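Pinon Robotics Club Opens Its Home Table Challenge to New Student Teams

FOR RELEASE IN APRIL

I'm Amparo Aguirre, I coach the Pinon Robotics Club, and I get to write the press release this season, so please bear with me (the students were all too busy to do it!). We're opening sign-ups for the Home Table Challenge, our student competition for grabbing, holding and moving the small things people really have in their kitchens and dining rooms.

If you came to our fall showcase you saw foam blocks. Lots and lots of foam blocks. They're light, they're square and every team got good at them, and by the end of the night even the parents were asking for something harder. So this season the teams are practicing on household stuff - spoons, lids, chopsticks, packets of noodles - and they're doing it at home, on regular tables, with hand-held grippers. What they learn there goes into the programs for the bench arms at our Saturday meetings.

Chopsticks are the ones everybody talks about. They're thin, they roll, and when you go for one in a full bunch the neighbors get in the way. Squeeze too low and the tip swings. The students have strong opinions on where to pinch, and I've stopped trying to settle it.

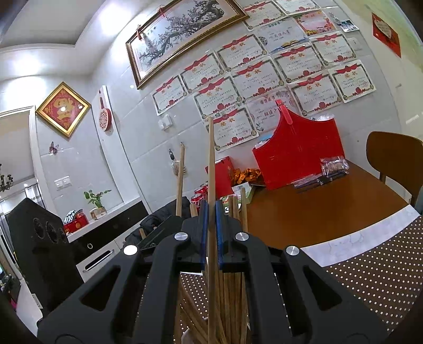

Do students need to know how to code before they join? Plenty of our members start with no coding at all, and the first two meetings are set aside for learning the basics on club laptops.

Eilif Fjeld, a junior on Team Ercombe, has been working on chopsticks since winter break. "I thought it would be the easy one, because it's a stick," he told me. "Then I spent a whole weekend on my approach angle and started dreaming about it." His teammate Solange Boychuk keeps the team's practice log and would like it known that her handwriting is the reason anyone can read it.

Teams are scored on 80 points for the handling tasks, with 19 more for the engineering notebook. Yes, that makes 99. We've had letters. The last point goes to the team that leaves its bench cleanest, and it has decided the whole contest before, so tell your kids!

The final is on a Saturday at 10 in the morning in the Motaung Hall gym, doors open at 9:30. There are seats for 300 on the bleachers, entry is free, and the concession stand will have Alois Mayrhofer's pretzels again. Adoración Cifuentes is back as head judge.

Sign-up is open to middle and high school students, with or without a team. If you come alone we'll match you up at the first meeting. Forms are at the Pinon front desk, and a parent or guardian has to sign page two. Reporters are welcome at any Saturday practice - just ask for me at the desk and I'll walk you back.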